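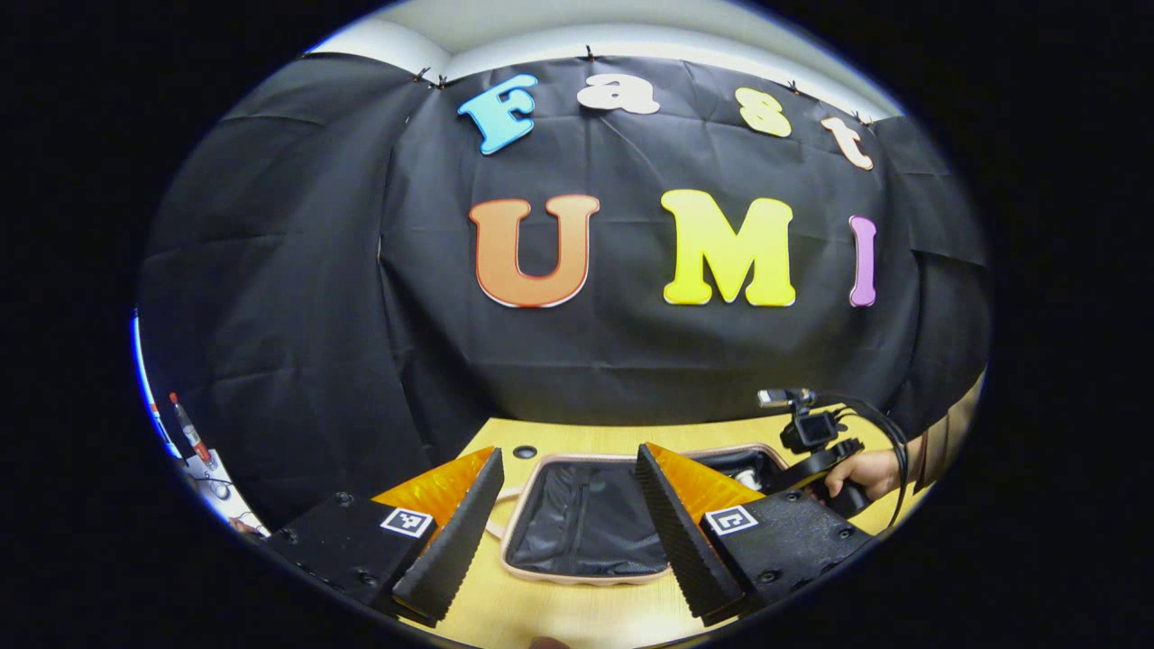 Cut-out letters on black cloth, clipped up over a wooden table.

The stall opens at seven and by ten past there's already a queue. Sunday market, Palacios Street end, everyone wanting letters. Big ones, chunky ones, colours that don't match on purpose.

Hand-made signs are back. Not the chalkboard with the latte pun - that had its run. What people want now is cut letters. Card, felt, foam, offcuts from the shed. Birthday names, school fetes, shop windows.

Drolier, the paper shop up the hill, used to keep one shelf of heavy card. Now it's a whole wall and the orange still sells out first. Trutwood does timber letters, sanded by hand, 61 dollars for a short word. Not cheap. They have a waiting list anyway.

Why now? Printing got too easy, probaly. Vinyl banner, two days, done, looks like every other banner on the street. A wobbly A cut at the kitchen table looks like somebody stayed up late.

Some tips, picked up while being elbowed at the cutting bench. Draw the letters backwards on the back of the card so the pencil never shows. Fresh blade. Do the S first while your still patient. Lay the whole word out on the floor before anything gets stuck down - spacing by eye, never by ruler. A ruler makes an L and a T look like they've had a fight.

Dark background, pale letters, readable from across the road. Outlines help, but only on one or two letters or it all goes to mush.

Storage is the real pain. Flat, dry, away from the cat. Postach sells a folder that fits most sizes, though a pizza box does the same job for nothing.

The market runs again next Sunday. Bring your own scissors, the good ones go early.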